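Second month with the folding cell at Gilus. The quota for garments is 748 a shift, up from 931 a day over two shifts when we did it all by hand. Beca Wogan has moved from the table to the exceptions log and says her shoulders are better and her eyes are worse. 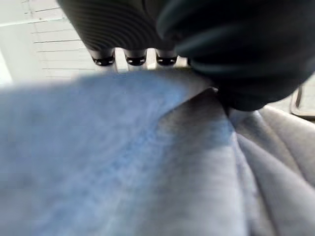
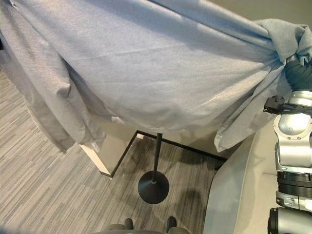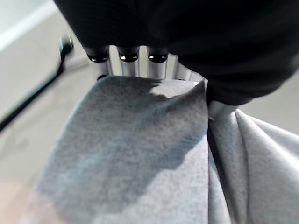
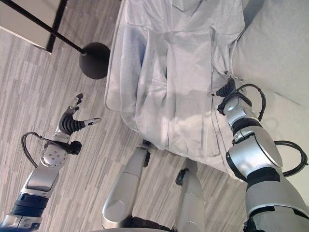
Cloth handling, Gilus cell, right hand on the fabric in the last one.

Logged around 100 exceptions before lunch. Most were grip faults at a fold, cleared from the console. Mestow wants a cause code on every one, so clearing takes longer than refolding did. My own job sheet now says "attendant" where it used to say "folder, grade 2." Same pay until December.

Kereama asked for the old hand-fold timings. I have 2,112 of them in the notebook and will type them up tomorrow. Two people from the late shift have gone to packing.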